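Gorkell opens orders for the Restrepo joint kit, a build-it-yourself robot arm for small shops

FURKASCOMBE, January

For immediate release

I'm Sekar Pelupessy, I run Gorkell, and I write our press releases myself, so forgive me if this one sounds more like a letter. The news is that the Restrepo joint kit is open for orders as of this morning! It's a set of printed plastic brackets, bearings, inserts, motors and wiring that goes together into a small robot arm you can bolt to a bench, and it's aimed at the kind of shop that has always looked at automation and then looked at the price and gone back to doing things by hand.

We've been selling the finished arm, the Skirari, for a while now. It's a good arm and I'm proud of it. But the question I got most often at open days was whether people could buy it in pieces and put it together on their own bench, and for a long time I said no (mostly out of nerves, I'll admit, because I pictured the phone ringing all day). Then a customer took his Skirari apart to change a bearing, put it back together over a lunch break and sent me a very cheerful email about it, and I ran out of arguments.

So the Restrepo is the Skirari's joints and links in kit form, with the same control board and the same software. The parts are sorted into bags by joint, and the build book goes one joint at a time, starting at the wrist and working back toward the base. You need hex keys, a small pair of pliers, a decent light and a free evening or two. No soldering, no glue.

Most of the work is hand work, and I mean that as a selling point. The fits are snug on purpose. When you seat an insert you should feel it go home, and if you're leaning your whole weight on it, stop and turn it around, you've probably got it backwards. I did exactly that on the very first one I built and had to print myself a new bracket.
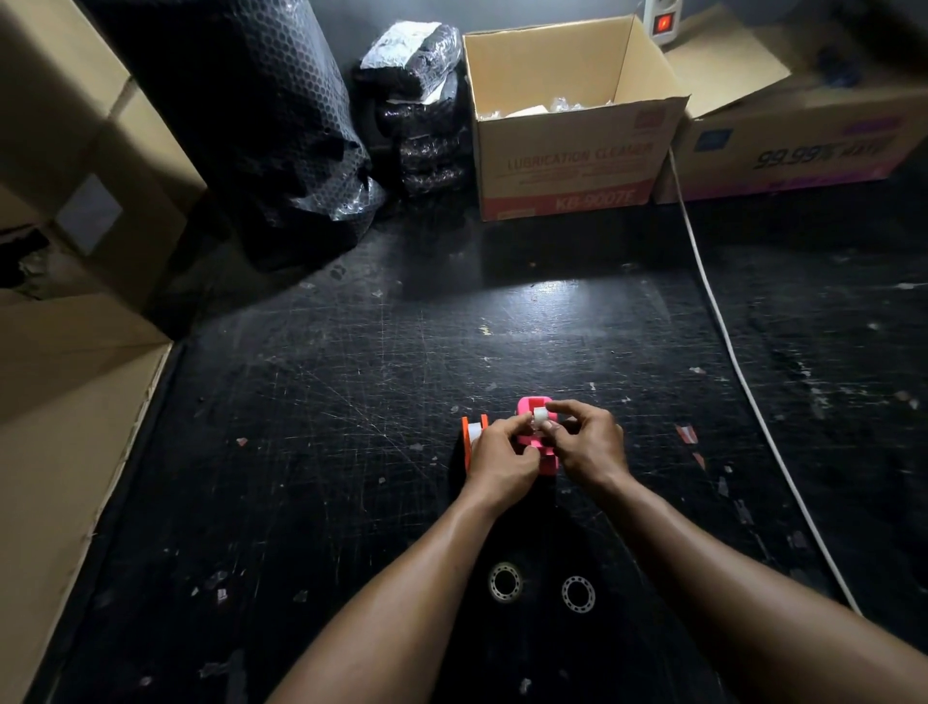 The part I'd ask everyone to take slowly is the bearings. Keep them clean, keep them out of the bag only as long as you need to, and check the page in the build book for which one goes on which side before you press anything together. We rewrote that page more often than any other after our trial builders kept tripping over it, and I think we finally have it right. If you still get stuck, send me a photo and I'll take a look.

Our trial group put together 40 kits before we settled on the final parts list, and their notes changed a lot: longer cables on the elbow, a bigger bag of spare screws, larger type in the book (thank you to the gentleman who mailed his copy back with a magnifying glass taped to it). The thing they asked for most was replacement parts sold one by one, so that's how we're doing it. Break a bracket and you can order that bracket.

The first batch is 400 kits, packed at our shop in Furkascombe, and shipping starts in March in the order the payments come in. Each kit has a 2-year warranty on the motors and the control board. Printed parts aren't under warranty, but the print files come with the kit, so anyone with a printer can make their own, in whatever color they like.

Schools and training centers can write to us for a classroom pack, which has extra tools and a teacher's copy of the build book. We also have a few loan kits for reviewers. You'd be building it yourself, so please set aside the time for that before you ask for one!

Press contact: Sekar Pelupessy, Gorkell, Furkascombe. I'm at the shop most mornings until noon, and email is the best way to reach me after that.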